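Notes, config and a small set of recordings for the Kandau arm, built in the Stinville shared workshop. The arm picks up light objects from a mat and puts them on a plate. Everything needed to rebuild the bench setup is in this repository except the vendor firmware for the hand.

Last edited 1 Apr 2019.

## Contents

```
config/ joint limits, tool offset, camera pose
episodes/ one folder per recording
scripts/ calibrate.py, record.py, replay.py
hardware/ bracket drawings, cable lengths
```

## Status

- Arm homing and joint limits: working.
- Hand control over serial: working, occasional dropped packets (see Known problems).
- Replay at recorded speed: working.
- Replay above recorded speed: disabled in `replay.py`. Do not enable it on the shared bench.
- Grasp planning from camera: not started.

## Setup

Bolt the base down before applying power. The first bracket was made from thinner stock and flexed under load, so the tool offset drifted between sessions. The current drawing is `hardware/bracket_v3`. Older drawings are kept for reference only.

Power the arm first, then the hand. If the hand comes up first it holds its last position and ignores the home command.

1. Run `calibrate.py --home` with the table clear.
2. Lay the mat and square it to the table edge.
3. Run `calibrate.py --mat` and touch off all corners when prompted.
4. Check the printed error. Anything over 3 mm means the mat has moved or the bracket bolts are loose.

The mat height is stored separately from the table height. If you work without a mat, set `mat_thickness` to zero or the fingers will stop short.

## Episode format

Each folder in `episodes/` holds:

| File | Contents |
|---|---|
| `joints.csv` | time stamp, joint angles, commanded angles |
| `hand.csv` | finger positions and motor current |
| `head.avi` | head camera video |
| `meta.txt` | task name, object, result, operator notes |

Joint data is logged at 70 Hz. Time stamps are in milliseconds from the start of the episode; divide by 1000 for seconds. The video has its own clock. `replay.py` lines the two up from the sync pulse in the first row of `hand.csv`.

`result` is one of `ok`, `drop`, `miss` or `abort`. Failed episodes are kept. Filter on this field if you only want clean ones.

## Tasks

**croissant_to_plate.** Start with the croissant on the mat and the plate empty. Approach from the side, close the fingers, lift, release over the plate.
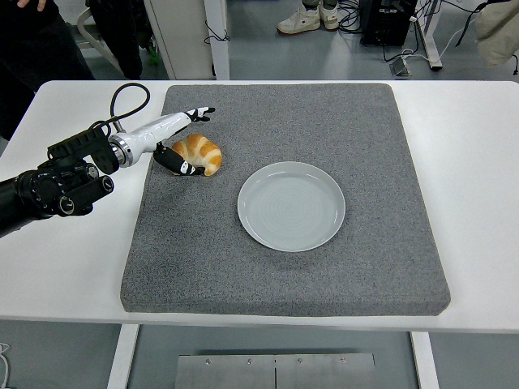
The default grip current is too high for pastry. Use the `soft` profile in `config/hand.yaml`, which caps the close command at 12 percent. Replace the croissant when the outer layers start to flake off, and wipe the fingertips between episodes.

**block_to_plate.** Same motion with a foam block. Use this one to test changes.

## Known problems

- The Lo serial adapter drops packets when it shares a hub with the camera. Use a separate port.
- The cable at the wrist needs slack. Run the full wrist range by hand before each session and check that the loop does not catch.
- Glare on the plate rim confuses the Cekik edge filter. Lower the exposure or turn the filter off.
- Episodes recorded in February use the old tool offset. Pass `--old-offset` when replaying them.

## License

Code is MIT. Recordings and drawings are CC BY 4.0.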